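### 5.3 Cable snags during retrieval from the drawer unit

The most common hardware fault in the Larkine trials came from the hand cable. The cable leaves the hand near the fingers, hangs in a loop, and runs back toward the base across the side of the workspace. On open table picks it gave no trouble. When the target was inside the clear drawer unit, the wrist had to come down directly over the upper compartment, and the loop came down with it.

We logged 300 retrieval attempts with the drawer unit in place. In 6 of them the cable caught on the rim of the container as the arm lifted. Three of the snags dragged the unit across the cloth, and the other three tripped the wrist force limit and stopped the arm.

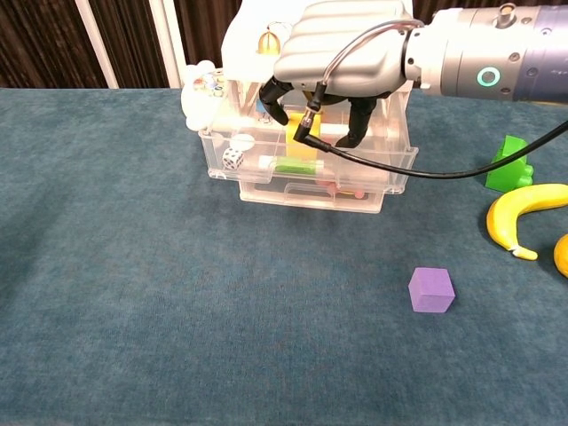 **Figure 4.** Retrieval from the upper drawer. The fingers reach into the compartment, and the black cable passes over the right side of the container.

The force limit was set for contact between the fingers and a rigid object. A snagged cable loads the wrist slowly and from the side, so the limit was reached late or was never reached. Jamila Debnath reviewed the force logs and found that the lateral load had been rising for more than 3 seconds before each stop. The planner did not use this signal. It also had no model of the cable, and its collision check covered only the arm and hand.

After the last stop, Greer Geddes found a loose connector at the finger end of the cable. We replaced the cable and discarded the tactile data from that session, as we could not tell when the contact had become unreliable.

Two changes were made before the February runs at Lindsay. The planner now lifts straight up to a fixed clearance height before any sideways motion, and a separate threshold on lateral load pauses the arm. We have not yet tested either change with the lower drawer open.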